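Okay, desk thread, as promised. I finally cleared the thing off and I have thoughts – too many for one post, sorry in advance.

1/ Background for new people: I bought this desk last May from a place called Gralten, secondhand section, and it has been buried under stuff for most of its life with me. I forgot what color it was. Pale! It's pale! With a nice streaky grain going side to side!

2/ My method is very dumb. Everything goes on the bed. All of it. Then you can't sleep until it has a home, so you get moving.

3/ Pens found: 33. Pens that write: 19. I tested every one on the back of an envelope and it was the best part of the afternoon.

4/ Also found: a warranty card for a kettle I gave away, a library book (returned, apologized, they were very nice), and the tiny Allen key I tore the apartment apart looking for.

5/ Cleaning the top: soft cloth, warm water, one drop of dish soap, wrung out until it's barely damp. Wipe along the grain, then go over it again with a dry cloth. I used to spray stuff straight on it and it left a cloudy film that took ages to get off.

6/ Somebody asked about the drawer trays. They're from Kirui, the shallow ones. I got the wrong size first and now my spoons live in those, so fine.

7/ New rule – only what I'm using today stays on top. The mail gets opened standing up by the door. I have kept this up for three whole days and I'm feeling very smug about it.

8/ Things I'm still stuck on: cables. I have a bag of them I call Trollville and I'm scared to go in. If you have a cable system you like, please tell me, and be specific, down to the label maker.

9/ Last one, then I'm going to sit down at it and get some work done

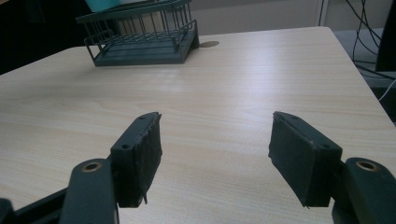
Do you wipe a light desk along the grain or across it?
Along the grain, with a cloth that's barely damp, and dry it right after.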